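4.2 Rinsing practice and runoff from exterior cleaning

The second part of the study dealt with what happens to cleaning solution once it leaves the wall or roof. Contractors in Rundisham and Lasance were asked to follow their usual method on rendered walls and concrete tiles, and to record the volume of water used at each property. The total across both towns was 2855 litres. Volumes were read from the meter on the supply hose at the start and end of each visit, so that water used to fill the mixing tank was included.

Two methods were compared. In the first, solution was applied at low pressure, left for 8 minutes and rinsed from the top of the wall downwards. In the second, the wall was wetted before the solution was applied, and the planting at its foot was soaked at the same time. The dwell time was the same in both cases. Contractors in Lasance already wetted the walls as a matter of habit and were asked to leave out this step on half of their visits, which several of them were reluctant to do near established hedges.

Samples of runoff were taken at the downpipe and at the nearest surface drain. At the Marikar estate, where the downpipes discharge on to gravel, the drain sample could not be collected and the site was left out of the comparison. Its water readings have been kept in the total. The samples were stored in closed bottles and tested at Astimness within 2 days.

Wetting the wall first used more water at every property but gave weaker runoff at the downpipe. The difference was greatest on older render, where dry, porous patches took up solution quickly and released it late in the rinse. On tiles the difference was small. Leaf scorch was noted only at properties where the planting had been left dry, and mostly on shrubs standing within 100 centimetres of the wall.

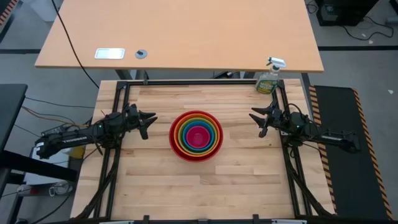 Figure 3. Nested bowls in six colours on a wooden work table, with a robot arm at either side.

Should planting be soaked before a wall is treated? It should be watered thoroughly before any solution is applied, and rinsed again once the wall is finished.

The results apply to render and concrete tile only. Timber cladding was not tested, and painted brick was present at too few properties for the readings to be reported separately. Weather was recorded by the contractors themselves, and entries for wind were often missing.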